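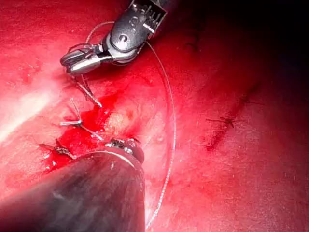 Pronlow, Jun 28, 2024

So I finally saw Hetinik tonight, the dance movie everybody at work has been going on about since January, and I'm too wound up to sleep, so you get a diary entry out of it. Agathe Royer came with me. She had already seen it once and promised not to say a word, and she kept that promise for maybe ten minutes of the trailers before she grabbed my arm and whispered "wait for the staircase." Thanks, Agathe!

We went to the Lloyd, because the big place by the highway only had it on at lunchtime. I love the Lloyd. The seats are terrible and the sound is a little too loud on the left side, but they still have the curtain that opens before the movie, and I get a silly thrill every single time. Popcorn was stale. I ate all of it anyway.

Okay, the movie. It's 112 minutes long and I'd say the first half hour is pretty slow. There's a brother and sister who used to compete together as kids, they fell out over money, and now their old studio is closing and their old teacher wants one last show. You can see where it's going from the parking lot. But then they get to the first rehearsal and the two of them won't look at each other, and they have to do this routine they both clearly still know by heart, and I was gone. Completely gone. I had popcorn halfway to my mouth and forgot about it.

The staircase number is as good as Agathe said (I'm annoyed about that). It's one long take, or it looks like one, and the camera goes up with them and then comes back down with only the sister, and the music drops out so all you hear is shoes. The whole theater went quiet. Then a man behind us sneezed and a few people laughed, and weirdly that made it better.

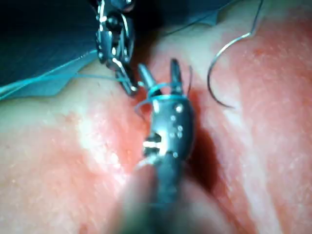
4 min read

What I didn't like: the boyfriend. He's in it for no reason at all. He shows up with coffee, he says something supportive, he leaves. Agathe thinks he was in more of it and they cut him down, and she may be right, because there's a bit near the end where the sister calls him and thanks him "for what you did that night" and I have no idea what night that was. I even asked the couple next to us on the way out and they didn't know either.

The other thing is the songs. Three of them are great and the rest sound like something you'd hear while waiting for a haircut. The one over the end credits is the best of the lot – I've played it four times since I got home and the neighbors probably hate me. I wish they'd used it in the actual movie, maybe in the train station part, where they've got this mushy piano thing instead.

We walked over to get fries afterward and had a proper argument about the ending. I won't write it down here in case somebody reads this before going, but I thought the brother did the right thing and Agathe thought he was being a coward. She got quite loud about it. She says the teacher knew the whole time and you can tell from how she folds the letter, and now I want to go back just to watch the letter. That's how they get you, I guess.

She also told me the same director made a little movie years ago called Idance, only 86 minutes, set almost entirely in a school gym. She has it on disc somewhere and is going to dig it out for me. Apparently it's rough around the edges but the girl who plays the sister is in it too, much younger, and she's already wonderful. I'm excited! I haven't owned a disc player since I moved, so I may have to invite myself over and bring snacks as payment.

If I had to put a number on Hetinik, I'd say eight out of ten tonight and maybe seven by the end of the week, when I've calmed down. It's a bit long, it's a bit soapy, and I cried twice – once at the rehearsal and once at the phone message from the dad, and I'm not even a phone message person. My sister would hate it. My mom would watch it every night for a month.

Anyway, it's late and my feet hurt, because I tried some of the staircase steps on our actual stairs when I came in. I got to the fourth one and banged my knee on the rail. Ice on it now. Going to play the song one more time with headphones and then bed.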